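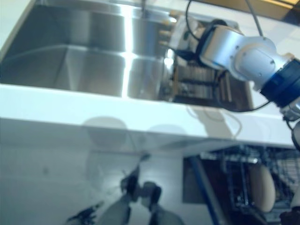 Figure 4.1 Stainless steel sink and white countertop.

Chapter 4
Reading a Heating Bill

I put off writing this chapter for a long time. Bills are dull, I know, and you probably signed up for this course to learn about heat pumps and boilers (we get to those in Chapter 5, I promise!). But every heating job I've ever enjoyed started with me sitting down with a stack of someone's old bills and a pencil, so that's where we're going to start too.

My first real lesson in this came from Regula Koller, who rented a small all-electric house in Fallavton. She'd had new weatherstripping put on every door and window and wanted to know if it had paid off. The winter before the work she used 2,726 kilowatt-hours from the first of December to the end of February. The winter after, she used 2,706. 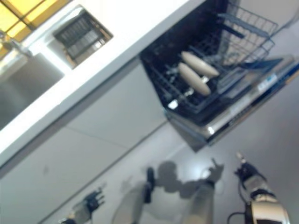 Twenty kilowatt-hours! She was pretty upset, and I told her the weatherstripping was a waste of money. I was wrong, and it took Brigitta Bühler, who taught me most of what's in this book, to ask the question I'd skipped: was it the same kind of winter? I hadn't looked. The second one was a good deal colder, and once we allowed for that the house had done fine. You'll learn how to make that correction yourself at the end of the chapter, using heating degree days. The arithmetic is easy and you can do it on the back of the bill.

Before that, though, you need to be able to pull the heating part out of a bill that lumps everything together.
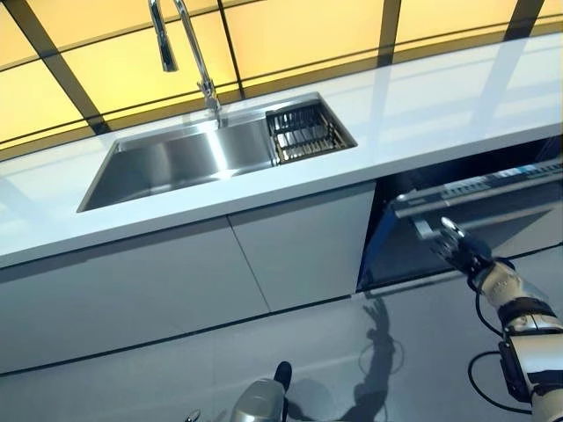
4.1 Base Load

Your base load is what the house uses when the heat is off. The fridge, the lights, the water heater, the TV, that old freezer in the garage. To find it, look for a month when you ran neither heat nor air conditioning. For Regula's house that was April, at 268 kilowatt-hours. Her January bill was 947, so we took one from the other and got 679 for heating. 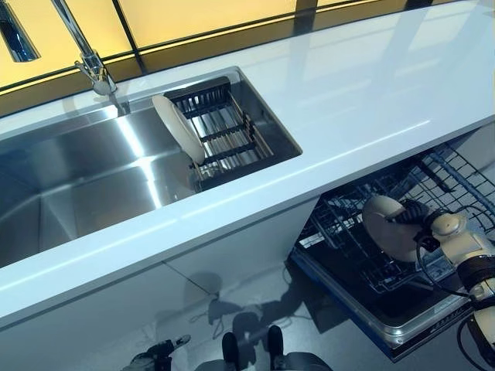 Figure 4.2 Two-part sink in a white countertop, with a chrome faucet and glowing yellow panels behind.

It's a rough number. Lights stay on longer in January, and the water coming into the tank is colder, so a bit of that 679 isn't space heating at all. I don't worry about it on a first pass. What I do worry about is an estimated reading, so check for a small "E" or "EST" next to the meter figure before you copy anything down. If you find one, add that month to the next one with a real reading and treat the pair as a single long bill.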